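Gaze offset after moving the tracker off the monitor

Forum: Eye tracking hardware and setup
Thread started April 2021

pellworth
Posts: 14

I have a Kela bar-type tracker that has been on a 24 inch monitor for two years with no trouble. For a new study I took it off and put it on a desk stand, so people can look at a physical object in front of them. The object is a desktop PC with the side off, lying flat on the table. Participants have to find parts on the board when they hear the name.

Calibration passes. Then in the recording the gaze points land too high, by the same amount for most people. The further toward the back of the board, the worse it gets. I entered the stand height and tilt in the Gekum setup tool and measured everything twice.

Distance from the eyes to the middle of the board is 270 mm more than it was to the monitor. Is that already outside what this thing can do?
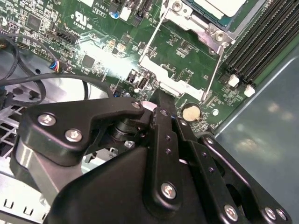
tamsin_k
You calibrated on one plane and you are recording on another. The offset will grow with the distance between them, and that sounds like what you are getting. What did you use for calibration points?

pellworth
A printed sheet with five points, taped to a piece of foam board. The foam board was standing up behind the PC, not lying on it. I thought upright was required.

tamsin_k
Upright isn't required. The calibration plane has to be close to the thing people look at. Lay the sheet flat at the height of the board, enter the new plane in the tool and run it again. You may have to raise the stand a little so the eyelids don't get in the way when they look down.

olddrift
I'd disagree a bit. With a flat target and people looking down that steeply, you lose one or both eyes on a lot of participants. I ran a bench study like this in February and threw out more recordings than I kept. Tilt the case toward the person and tilt the calibration sheet to match. Or use glasses and be done with it.

tamsin_k
Glasses are fine if you have them. Then you have the mapping to do afterward, and that's a lot of hand work. For one fixed object I would stay with the bar.

olddrift
Hand mapping on a static object goes fast. We did it with Paucar and a reference photo of the bench.
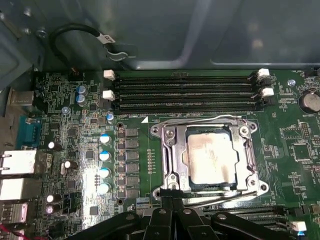
Page 2 of 2

pellworth
Tried both. Flat sheet first. The upward shift is mostly gone but I lost tracking on the two tallest people, as olddrift said. Then I put a wedge under the case and under the sheet and tracking came back for both of them.

What I still see is noise at the back edge. Small parts there are too close together to tell apart. I am thinking of merging them into bigger areas of interest.

gridline88
Merge them. If the areas are smaller than your accuracy at that distance, the numbers mean nothing anyway. Work out your error in millimeters at the back edge and leave at least that much margin between areas.

Also check the lighting. Bare metal can throw reflections back toward the tracker and it may take them for a glint. A lamp moved to the other side fixed it for me.

olddrift
Reflections matter less than people think on the newer units. I would look at head position first. Are they free to lean?

pellworth
Yes, they lean in a lot. I didn't want a chin rest, it changes how they search. 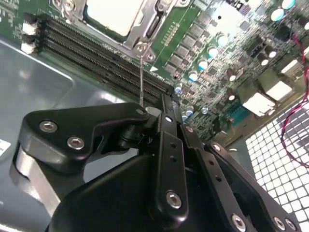

I could put the chair further back and lock the wheels, so they can lean but not slide. The Kela manual gives a box for head movement and I think a few people went out of the front of it.

tamsin_k
Lock the chair. And do a validation at the end of each session as well as at the start, with points at the back edge included. Then you can report the drift per person.

gridline88
What are you using for fixation export? Revusden cuts off at 1000 rows in the preview and I once thought my recordings were short because of that. The full file is under Export, not under Save.

pellworth
Revusden, yes, and I did wonder about the short files. Thanks. I'll rerun the pilot with the wedge, the bigger areas and the locked chair, and post the validation numbers when I have them.

olddrift
Post the angle of the wedge too please.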